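3.2 Objects and containers

The study looks at how people put small household things away when they have been given a place to put them but no rule about how. Much of the earlier work on tidying has dealt with whole rooms, where it is hard to say which decision a person is making at any one moment. We wanted something smaller: one object, one container and a bare surface.

The container was a shallow square tray, open at the top, in dark red. It was chosen after a short pilot in February at the Rilholm site, in which deeper boxes were also tried. People tended to drop things into the deep boxes without looking, whereas with a low-walled tray they placed the object and often moved it again afterwards. The low walls also meant that the object could be slid up to the edge and lifted over it with very little effort.

The objects came from the Noiphan list of desk and drawer items, which has 884 entries. We took 26 of these, leaving out anything sharp, anything that could spill and anything that would not fit in the tray. The roll of clear tape is used as the running example in this section. It can be laid flat or stood on its rim, it has a hole that a finger can go into, and it has no obvious front or back. The tray and the tape are shown together on the white table in Figure 2.

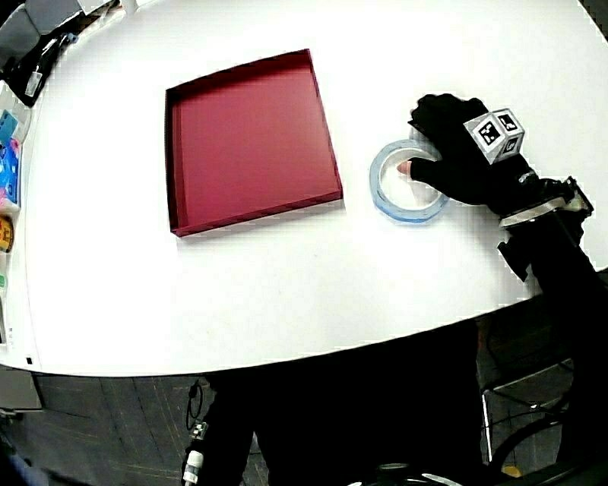 Figure 2. The tray and the roll of clear tape, with a gloved hand at the roll.

3.3 Layout and instructions

The tray and the object were set side by side on the white table, with a short gap between them. We did not mark their positions. In the Plutstead sessions fixed outlines had been drawn on the table, and several people took these as a sign that things had to go back exactly where they came from. Leaving the table plain meant that the tray sat at a slightly different angle from one trial to the next, and we accepted this.

Participants were given one sentence: "Please put this away." The word "tray" was left out on purpose. If they asked where the object should go, the sentence was repeated once and no more was said. There was no time limit, and a trial ended when the participant said they had finished. 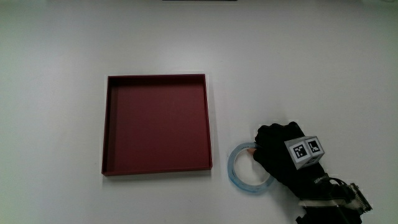

For flat, ring-shaped objects such as the tape, the coders noted three things: how the object was first held, whether it was lifted or slid, and where in the tray it came to rest. A hold was coded as "rim" if the fingers closed on the outer edge, and as "centre" if at least one finger went into the hole. Holds that changed partway through were given both codes, in order.

The resting place was coded as corner, side or middle. We had first planned a finer grid, but Requena and Skyrme, who coded the pilot trials separately, disagreed too often on the squares next to the middle – mostly over large objects that covered more than one. With the simpler scheme the remaining differences were settled by talking them through, and 100 trials were then coded again by Ljungberg as a check. The results for the ring-shaped objects are given in Section 4.1, and those for boxes and packets in Section 4.2.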